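Noise Floor

A story in one session
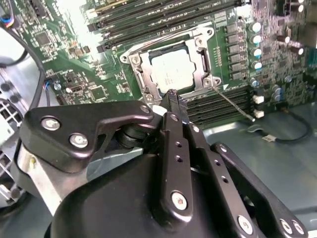
Dunleavy wrote back that the vocal on the second verse was too clean, that it sounded like a man reading a lease, and that if the low end stayed where it was the record would not survive a car. He had copied in the label. The message ran to 154 words, most of them about the kick drum.

Baptiste read it twice and opened the session again. The song was called "Coltasness," after the street, and it had 4 verses in its first form and two in its current one. The beat ran at 84 beats per minute. The sample under it came from a church organ recorded in Brimcombe onto a cassette, and the cassette had been played often enough that everything over ten kilohertz was gone. What remained was a chord, a cough, and a steady hiss at minus 52 decibels.

The hiss was the problem. Under the rapping it could not be heard. Between the lines it came up, because the compressor on the mix bus had nothing else to work on, and then it dropped again when the voice returned. Baptiste had put a gate on it. The gate removed the hiss and also removed the last quarter second of every chord, so that the organ seemed to be played by someone who was nervous about the keys.

He bypassed the gate. He pulled the ratio on the bus compressor from 4:1 down to 2:1 and set the release longer. The hiss stopped moving. It was still present, but it was level, and after a minute of playback the ear filed it with the room.

The kick was next. He had layered two samples, one for the click and one for the body, and they had been placed by eye. At high zoom the second one started late. He moved it forward until the first peaks lined up and the low end came up three decibels with no change to the faders. He sat for a while with his hand off the mouse. He had been adding bass to that kick for nine days.

That left the vocal.

The vocal belonged to Drullano, who had recorded it in October in one take and moved away before the second. He had agreed to the take on the phone. He had a job on a ferry now and answered messages at intervals of two weeks. The verse was about his father's shop, the stock on the shelves and what each item had cost, and he gave the prices in order from the door to the register. He did not raise his voice at any point. On the last line he named the sum the shop was sold for, 3,000, and left out the currency.

Baptiste soloed the track. With the organ gone he could hear the chair, and a page turning at bar eleven. Earlier in the spring he had cleaned all of this. There were 63 edits on the clip. Each breath had been cut and faded, and the page had been replaced with silence copied from the end of the take. The work was accurate. A lease was a fair description.

He kept the clip muted at the bottom of the session and dragged in the raw file from the audio folder. It was dated and had never been renamed. He lined it up by the first consonant. The breaths came back, then the chair. At bar eleven the page turned slightly ahead of the snare, and he looked at the grid for some time and did not correct it.

He put a slow compressor on the voice with two decibels of gain reduction, and a narrow cut at 300 hertz where the room was boxy. He added no reverb. The organ had enough of a building in it already.

At a quarter past one he bounced the file and carried it down to the car on a phone. The car had one working speaker, in the driver's door. He started the engine, as he did for every mix, to have something for the bass to compete with. The kick held. In the gap before the second verse the hiss and the engine were at nearly the same level, and he could not say which he was hearing. Then Drullano breathed in and began at the door of the shop.

He played it through to the price and sat with the engine running. Upstairs he named the file "Coltasness mix 31 raw vox," attached it to a reply, and took the label off the copy line. In the body he wrote that the kick had been out of phase and was fixed.

He read that over, added that Dunleavy had been right about the verse, and sent it.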